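Dish rack

A dish rack, also called a dish drainer, is a frame that holds washed dishes while they air-dry. Most stand on a counter or table beside the sink. Others hang on a wall, fit inside a cabinet, or sit across the sink itself.

Construction

Racks are made of coated wire, stainless steel, plastic, or wood. The base may be open, with a separate tray underneath to catch water, or closed and emptied by hand. Some trays have a spout that drains into the sink. Small household racks are often 44 centimeters long or less, while models with two levels can reach 60 centimeters.

Plate holders

Plates are held on edge between pegs, slots, or bent wires. A slight tilt keeps neighboring plates from touching and lets water run off the lower rim. Wide spacing suits bowls and deep plates, and narrow spacing suits flat ones. Cups are usually placed upside down on a flat section or hung from side hooks. Flatware goes in a separate holder, with knife points facing down.

Low racks

Low racks have a short base and leave most of each plate exposed, so plates can be lifted out by the top rim. They hold less than wire basket types and are common in small kitchens. 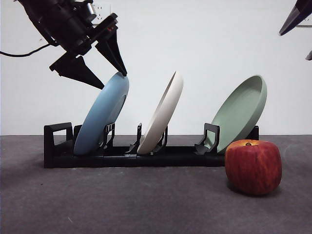 A low black dish rack with a light blue plate, on a dark gray tabletop.

Care

Standing water leaves mineral deposits and can lead to mold. Trays are emptied after use and washed with dish soap. Deposits can be removed with diluted white vinegar. Coated wire racks are replaced when the coating cracks and the metal starts to rust.

See also: Dishwashing, Dish towel, Kitchen sink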